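Guides > Home robots > Set-up

Section 4: Putting away rolled towels

Read this before you let the Lurer arm near a bedroom. The Gebru software lists "tidying linen" as a finished task. In our trials at Plesbridge it was half finished, and these steps are written with that in mind.

4.1 Roll the towels yourself. The arm can fold a flat flannel if you give it 21 minutes and a clear table. It cannot yet roll a bath towel tightly enough to stay rolled.

4.2 Set the bin where the arm can reach over the rim. Take the lid off and put it well out of the way.

4.3 Select Upright Hold and set the grip to 88. The factory setting of 460 is meant for boxed goods and will squash a thick pile flat.

4.4 Start the lift. Keep one hand near the stop button until the towel is over the bin.

CAUTION: Do not reach between the fingers while the power is on.

A soft roll should be held by its sides, standing up, with the folds at the top left alone. If the fingers close on the folded end, the roll opens on the way down and you will be back at step 4.1. 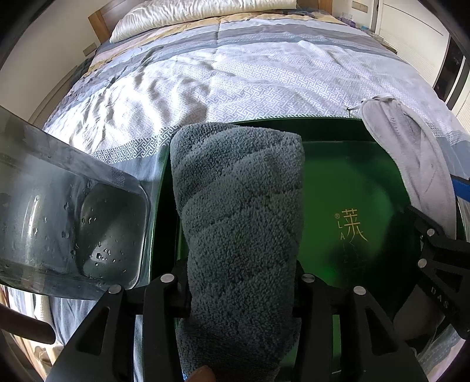

Vy Hoàng wrote to us after the December edition to say we were being too hard on it: a machine that puts away one towel in three is still putting away towels, and she would sooner roll them and let it do the bending. Fair enough, if bending is your trouble. We timed a full load by hand and by arm, and the hand won easily, even with a stop for tea.

4.5 Release low. Raise the drop height only if the arm refuses to go below the rim.

4.6 After 2 failed grips, press Stop and finish the job by hand. A third try from the same spot nearly always fails the same way.

NOTE: The Masitberg add-on promises to sort towels from bedding by touch. Ours put a pillowcase in with the towels and reported success. Leave sorting switched off.

4.7 Check the bin before you close it. The "Task complete" message means the fingers have opened. It tells you nothing about where the towel went.

For loose clothing, see Section 5. Socks are not supported.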